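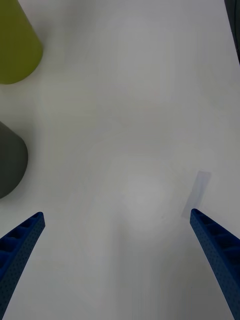
How do I reserve a table in the Darnville Library study hall?
Reservations are made at the front desk or by telephone during opening hours. Please have your library card number ready. A table may be reserved up to 30 days ahead, and each cardholder may hold two reservations at a time.

Is there a charge?
There is no charge for cardholders who live in Darnville. Visitors without a card pay $10 per session and must show photo identification.

How long is a session?
Morning sessions run from 9 a.m. to 1 p.m. and afternoon sessions from 1:30 p.m. to 5:30 p.m. A reservation is released if the cardholder has not checked in by 20 minutes past the start. Evening sessions are offered in June only, during the examination period.

May I keep the same table all day?
Yes, provided that no other reader has reserved it for the afternoon. Ask at the desk before 12:30 p.m.

May a group share a table?
Groups of up to four may share one reservation. Larger groups should apply for the Rivadeneyra Room, which is booked through Rocío Paucar in the Reader Services office. Requests for that room take up to five working days to answer.

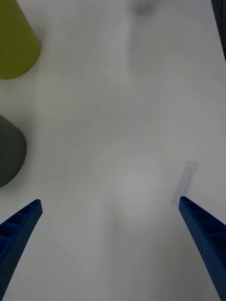
White tabletop with objects on it.

What may I bring with me?
Laptops, books, writing materials and drinks in closed containers are permitted. Food, glue, paint and open ink are not. Bags must be kept off the aisles.

Can I print or copy from the study hall?
Printing is sent to the machine beside the periodicals shelves. The first 10 pages each day are free to cardholders. No single job may exceed 200 pages.

May reference books be taken to a table?
Reference books may be used at any table but must be returned to the cart by the end of the session. Items from the local history collection are issued separately and read under the supervision of Socorro Ñahui.

What happens if I miss a reservation?
One missed reservation carries no penalty. After three in the same term, advance booking is suspended for 30 days. Tables may still be used on a walk-in basis.

Whom should I contact with a complaint or an access request?
Write to Ronaldo Abella, Head of Reader Services, or leave a sealed note at the front desk. Requests for step-free seating or a height-adjusted table should be made two days ahead where possible.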